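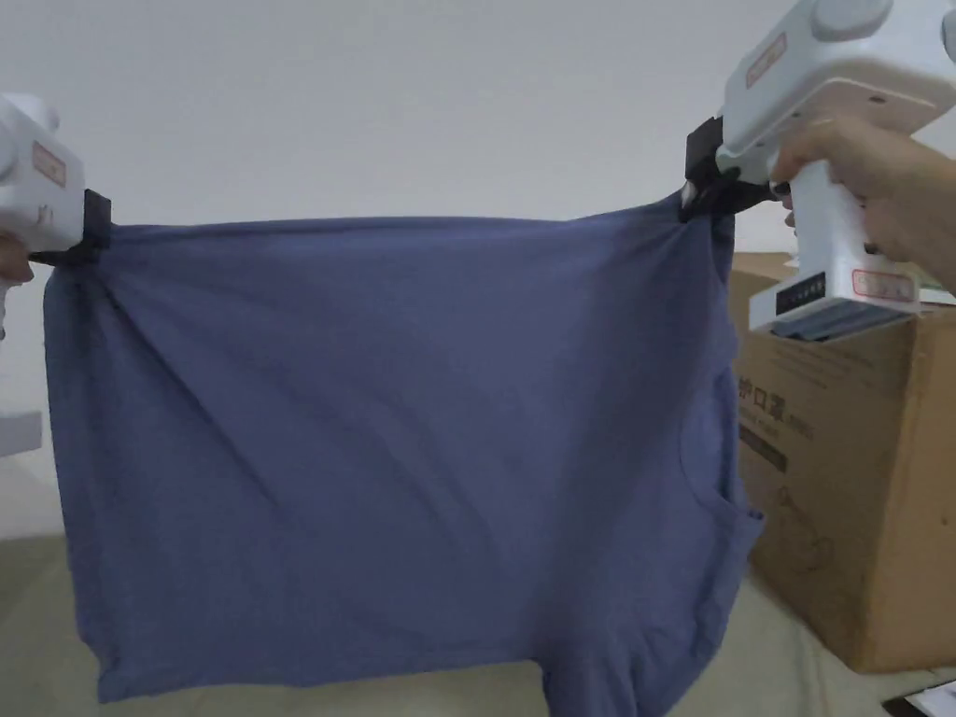
When I moved to Plodusgate in May, I had one suitcase, one box of books and the opinion that I can live with very few things. I am still of this opinion, but my wardrobe has grown, and I want to write a little about how this happened.

In my first country I washed my clothes at my mother's house. I say this with some shame, for a man of my age. She dried everything on a line in the garden and folded it while listening to the radio, and I got it back in a bag that smelled of outside. In Plodusgate there is no garden. There is a laundry room in the basement with two machines, and a paper list where you must write your name. My neighbor, Neville Haworth, explained the list to me on my second day. He was very polite, but I understood that the list is serious.

A wash takes 65 minutes. The dryer takes 40 more, and it does not really dry. I have learned to take out the T-shirts early, pull them by the shoulders and hang them in the bathroom. The jeans can stay. Towels I don't discuss, they have their own will.

What surprised me is how much I started to like the evening of the wash. I bring a book down with me, and I read on the stairs. I finished a long novel this way, 1100 pages, which I had carried through three apartments without opening it. Sometimes Kofi Lamptey from the fourth floor comes down too, and we speak about football and about the price of tomatoes. He is from a big family and he says that he learned to fold from his aunts, who would open a badly folded shirt and give it back to him without a word.

I tried to fold in his way. First the sleeves go behind, then the sides, then in three parts from the bottom. My shirts come out a little wider than his, and the pile leans to the left. But they fit in the drawer, and in the morning I find what I look for.

I always fold on the bed, as my mother does. The table is too small and it has crumbs. So the bed must be made first, and for this reason I now make my bed, a habit which two schools and one year of army did not manage to give me.
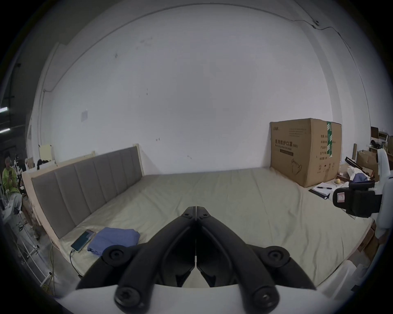
*The bed, with the phone and its cable at the side.*

I own 13 T-shirts now. Five of them I bought in the small shop behind the station, where the owner writes every sale in a notebook. The others are gifts, and one has the name of a company, Rullix, where I worked only for a summer. I cannot throw it away. It is the softest one and I sleep in it.

My mother asked on the telephone if I iron. I told her that I hang things very carefully. She was quiet for a moment and then she asked about the weather.

Next week they will repair the second machine, so the list will be shorter. I have started another long book, just in case, and Kofi wants to borrow the first one.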